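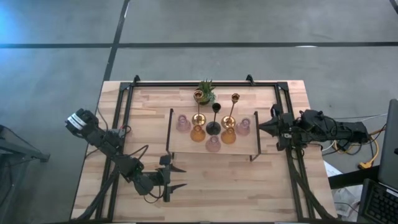 Gold and black candlesticks with colored glass on the low wooden riser.

Home | Interiors | Makers | Tables | Archive

"Start with the tall stuff"

Posted 09/04/2026 in Tables & Shelves
337 shares | 2 comments

The woman who sets the displays for Uturden, the secondhand glass and tableware shop in Wistalach, does not sit down to talk. She talks while moving things. I got maybe one full sentence out of her with both hands free.

First question, how do you begin. She'd started before I finished asking.

"Tall stuff. Always. Candlesticks go at the back, you get your height, then you stop and look. Most people put everything out at once and then they're stuck shuffling it for an hour."

The riser is her thing. A short wooden shelf on black legs, goes right on the table, nothing fancy. She had hers made in Jorkberg and says the first one wobbled so badly she sent it back. The point of it, according to her, is that a table is flat and glass on a flat table gets lost.

"Lift it a hand's width. Suddenly people bend down and look. And you get a whole second spot underneath for free."

Underneath is where the plant goes, if she's in the mood. Or behind. She changes her mind on the plant more than on anything else.

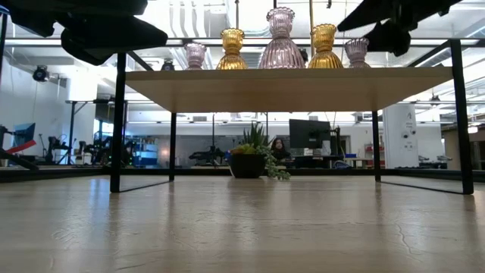
"With the ribbed ones I like a line," she said. "Biggest in the center, and then go down on both sides. Pink, gold, pink, gold. It's old fashioned, my grandmother had her mantel like that. I fought it for years and now I just do it."

She does not like clear glass for this. Too cold, she says, on pale wood. Pink and amber get along with a light table and they get along with eachother. Blue she keeps for winter.

I asked if the scalloped rims are a pain to clean. Yes. Warm water, soft brush, no dishwasher ever. She was quite firm about the dishwasher.

Then candlesticks again. She had opinions on black.

"Everybody wants all gold. All gold looks like a hotel lobby. Put a black one in with them, matte, and the gold calms down."
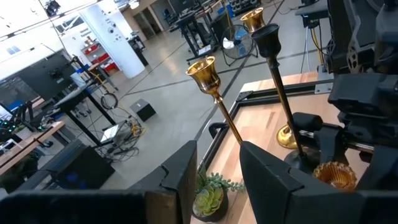 "And don't space them even. Bring two close, let one overlap the other from where you're standing. Then walk around to the other side, if it's ugly from there, fix it."

No candles in them, at least not for a shop table. Customers want to see the cup. At home, different story, she burns plain ivory ones and lets them drip.

On price she was vague. The shop has 3,000 pieces in the back room and she says she could not tell you what half of them cost. The Bahrami set, her favorite, was put up for sale in September and she took it down again after 2 days. Couldn't stand it. It's in her kitchen now.

What about upside-down glass? She does that too, cup over bowl, rim to the table. "Turn it over and it's a bell. Or a little lamp. Try it with something cheap first, glass on glass chips if you're careless." The small ones she sometimes turns over aswell, then turns back.
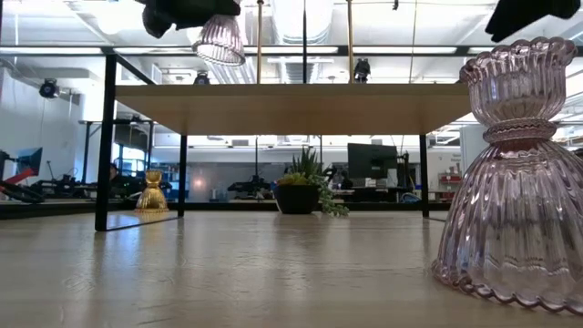 Packing it all away

Here she slowed down a bit. Small pieces first, then the big glass, candlesticks last and lying flat. Plain paper, no newspaper – the ink comes off on the gold. Every cup gets its own wrap, stacked ones get separated, no exceptions.

"I've broken more putting away than setting up. You're tired, you want to go home, you grab two at a time."

The plant rides up front in the car with her. Hardly any water, a bright window, and it will forgive you the rest. She's had the same kind for years, keeps cutting bits off and rooting them.

Last thing I asked was what she would put out if she could only use one piece. Long pause. The tall pink one, she said. Then no, wait, a candlestick. Then she went to find more paper.

Filed under: glassware, shelf styling, candlesticks
Previous | Next | Back to Tables & Shelves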